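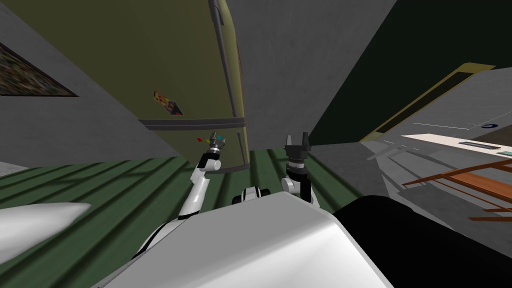
When I started comparing grippers, I did what everybody in my lab did: I bolted one to a bench, handed it a foam block, and wrote down whether it held on. It took me an embarrassingly long time to notice that the bench was doing half the work for me! A gripper on a real job has an arm behind it, a body behind the arm, and a kitchen in front of it that was laid out for people. Take the refrigerator door. Its handle is one long vertical bar, so a two-finger gripper can close around it at any height the arm can reach, and that sounds like a gift until you ask which way the fingers have to point. If they come in upright, parallel to the bar, you need a good wrist turn before you can grab anything (and you may not have one left, depending on where the elbow has ended up).

So this chapter is about testing the whole chain, in simulation first and on hardware second. We'll work with two grippers, which I'll call by the names my students use. The Pešek is narrow and quick and a bit weak. The Kikar is wider, with longer fingers, and it forgives sloppy aim but bumps into everything. I used to be a Pešek person. Then Ludmila Kratochvíl ran both of them through the kitchen tasks from our Clarkmont course and beat me with the Kikar on my own favorite problem, the door handle, and I've been more careful with my opinions ever since.

You'll run nine tasks, with up to five tries at each one per gripper. Please keep the arm, the camera placement and the controller gains fixed while you swap the fingers. I know it's tempting to nudge a gain when one gripper is struggling – I've done it – but then you're comparing two setups and you can't say which part made the difference.

A word on the simulator. Contact is where it will fib to you. Friction is usually one tidy number in there, and a door seal may be missing altogether, so a pull that looks easy on screen can stall on hardware. Polyxeni Moschos wrote the Ernivwood door model we use in Section 2, and she added a seal force you can switch on and off. Run it both ways and keep both logs.

Before you go on, load the kitchen, park the robot at the refrigerator, and try driving each wrist to the handle by hand, slowly, with the joint limits showing. Write down where you get stuck. We'll start from those notes in Section 1.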